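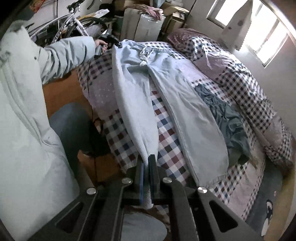
Pale pants with a drawstring, on the bed.

Kulap Yimyam had 40 minutes before the bus to Henon, and her mother was still on the phone.

"Did you pack the warm ones?" her mother asked.

"I packed them."

She had not packed them. The suitcase stood by the door, and it was already 28 kilos. In October it rains every day in Henon, her aunt had written, and the house of Mr. Erkik has no heating on the second floor.

"Your father wore the same coat there for two winters," her mother said. "He never complained."

Kulap remembered it differently. He complained in every letter. She had the letters in a tin box, 35 of them, and in the first one he asked for socks.

"Mama, I must go now."

"Wait. Is Lâm driving you?"

"Yes, he is downstairs."

Her mother was quiet for a while. Then she said that the soup was burning and she would call in the evening. Kulap knew that there was no soup. It was three in the afternoon, and her mother always cooked at six.

She opened the suitcase, took out two books and put the tin box in their place. Downstairs Lâm pressed the horn, one time, very short.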